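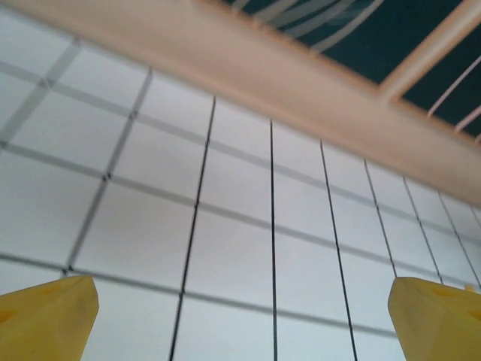
Tiled wall with the peach-colored bar running across it.

Nelport Open House, October 29, 2023

The Koech building in Nelport opened its wash and prep rooms to visitors this fall, and I went along with Ásdís Mikkelsen, who is planning to redo a utility room and wanted to see tile on a bigger scale than a store display. Entry was free. You sign in at the side door and get a paper map.

The tour starts on the ground floor with the old drying hall. It holds 46 racks and there isn't much to look at apart from them. We moved on after a few minutes.

The tiled room was the part we came for. The tiles are square, a pale gray-white with a slight gloss, and the light falls on them evenly. What I noticed most was the seams. Some of the lines are thin and black, others are a faint gray, and the black ones pull your eye up the wall. Ásdís liked the black. I would pick the gray for a small room. The peach color is softer than I expected next to all that white, close to salmon or tan depending on how you want to name it.

Our guide, Bjartur Bjarnason, said the building was refitted in September and that the job used 2,000 tiles, with 100 more kept in storage for repairs. Someone asked about cleaning. He said warm water and a soft brush, and no vinegar on the grout.

Upstairs there is a display on the history of the block, mostly floor plans and letters. The labels are small and the stairwell is narrow, so go early if you want to read them. The sign-in sheet had reached 724 names for the season when we left.

Coffee was served in the front office. Parking is on Pluneck Street, behind the bakery, and the walk from there takes five minutes. The side door has a ramp, but the upper floor can only be reached by stairs. The next open house will be listed on the board at the entrance.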